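Household Materials, Session 4: Plastics at Home and How to Live With Them
Course handout, Honmont Evening School 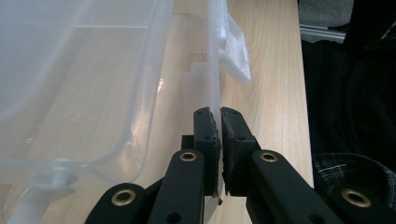 Clear storage box with a white latch clip, on a wooden tabletop.

Welcome back, everyone, and thank you for the lovely pile of packaging you brought in after the session on glass. I have kept the best of it on the side table, so please have a rummage before we start (and do take your own things home again, my cupboard is only so big!).

Tonight we move on to plastics, which I know some of you have been looking forward to and some of you have been dreading a little. Please don't worry about the chemistry. We need only a small amount of it, and most of what is useful can be learned with your fingers, your ears and a kitchen sink.

What a plastic is

A plastic is made of very long chains of molecules, tangled together something like a bowl of spaghetti. When the chains can slide past each other, the material bends and gives. When they are stiff or packed close together, it feels harder and holds its shape. Nearly everything we talk about tonight comes back to those chains, so if you get lost at any point, come back to the spaghetti.

There are two big families. Thermoplastics soften when they are heated and firm up when they cool, and they can go through this more than once. Thermosets are cured into shape and will not melt again; if you heat them enough, they char. Old pan handles and some light switches are thermosets. Most bottles, tubs, boxes and bags are thermoplastics, and those will take up the rest of our evening.

The ones you will meet most often

Polyethylene comes in a soft kind and a stiffer kind. The soft kind makes bags and squeeze bottles, and it has that slightly waxy feel. The stiffer kind makes milk jugs and detergent bottles. Very little in an ordinary kitchen will harm either one, and very little glue will stick to them, as anyone who has tried to mend a bucket can tell you.

Polypropylene is a close cousin, a bit stiffer and better with heat. Its great talent is bending in the same place again and again without breaking. The flip-top on a shampoo bottle is very often polypropylene, with a thin strip molded in to act as the hinge. We call this a living hinge, and I think it is one of the cleverest things in the house, though I admit I say that about something every week.

Polystyrene can be clear and glossy, or puffed up with gas into foam. The clear sort is stiff and pretty and cracks rather easily. Tap it with a fingernail and you will hear a sharp, almost metallic sound, quite different from the dull tap you get from polypropylene.

PET is the soda bottle plastic, clear and tough for its weight. It doesn't care for very hot water, so a thin bottle may pucker and shrink if you fill it straight from the kettle.

Why some plastics are clear and others are milky

We had a good question on this last time and I promised to come back to it. If the chains lie in a complete jumble, light can pass through without being scattered much, and the plastic looks clear. If some of the chains line up in tidy little regions, light bounces around where tidy meets untidy, and the plastic looks cloudy. A thicker piece of the same material will usually look cloudier than a thin one. Texture matters too: a fine roughness on the surface gives a frosted look, even when the plastic underneath is quite clear.

Aging and wear

Sunlight is the chief enemy. It breaks the chains, and over the years a plastic may turn yellow, go chalky or become brittle. Cold makes many plastics less forgiving as well, so a lid that flexes happily in June may snap in an unheated garage in winter. Repeated bending can leave a pale line called stress whitening. It is worth looking for on older clips and corners, and it tells you where the material has been working hardest.

Cleaning

Warm water, a drop of dish soap and a soft cloth will do for nearly everything. Please leave the scouring pads alone on anything clear. For sticky label glue, rub in a little cooking oil, let it sit for 43 minutes or so long as it takes to drink your tea and forget about it, then wash it off with soap. Be careful with nail polish remover. Acetone clouds or even dissolves polystyrene and several others, and there is no undoing it.

Tonight's bench work, in pairs

Take 3 samples from the tray and give each a letter.
Bend a corner gently and write down how it feels.
Tap it on the bench and describe the sound in your own words.
Drop a small clipping into water, pushing it under to get rid of any bubbles, and note whether it floats.
Look for a recycling number and write it down last, after you have made your guess.

Polyethylene and polypropylene float. Solid polystyrene and PET sink, the first one slowly.

For next time

Please read chapter 2 of the course booklet and bring one plastic item that has failed on you, along with any broken bits you still have. We will be starting on repairs.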